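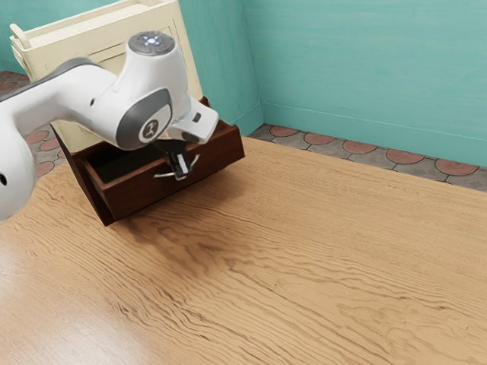 *An open drawer on a wood-grain surface, with a robot arm reaching toward it (computer rendering).*

**The Skanton** were a farming and fishing people who lived along the lower Mamo River and on the low islands at its mouth. Most of what is known about them comes from burial grounds, house floors and a set of songs written down long after the last villages had emptied. They had no writing of their own. The name Skanton comes from a neighboring people's word for "reed cutters."

## Villages and houses

Skanton villages stood on raised banks above the spring flood line. The largest, Bokia, had 409 house floors, although not all of them were in use at the same time. Houses were long and narrow, with walls of woven reed covered in river clay. Each had two hearths, one for cooking and one for smoking fish. Floors were swept often, so few small objects are found inside. Most broken pots and tools come from the trash pits behind the houses.

## Food

Eel was the main food in every season except late winter, when people lived on dried beans and smoked perch. Barley was grown in small plots and was used more for beer than for bread. Deer bones are rare at Bokia and common in the upstream villages. Tapio Tuominen took this as a sign that hunting rights were held by certain families. Iida Seppälä disagreed and pointed out that there was little forest near the river mouth.

## Pottery and carving

Skanton pottery is gray and thin-walled, with bands of slanted lines pressed in by a cord. Cups often have a small foot. The Lindqvist collection, the largest group of finds, holds 1,734 pieces, mostly bowls and eel pots. Carved bone combs were worn by both men and women and were buried with their owners. A comb with 19 teeth seems to have been the usual form for adults. Children's combs were shorter and had no pattern.

## Games and music

A game called *tarro* was played with flat stones on a strip of packed clay. Two players slid their stones toward a hole at the far end, and a stone that touched the side wall was lost. Strips of this kind have been found in nearly every village, usually near the landing place. Flutes were made from swan bone. The songs mention drums, but none has been found.

## Burial

The dead were laid on their left side, facing the water. Jarmo Laitinen and Theerawat Suwannarat, who mapped the Bokia burial ground, found that graves were grouped by house. Boats were sometimes turned over and used as grave covers. This custom is limited to the islands and does not appear upstream.

## See also

- Mamo River
- Cord-marked pottery
- Bone flutes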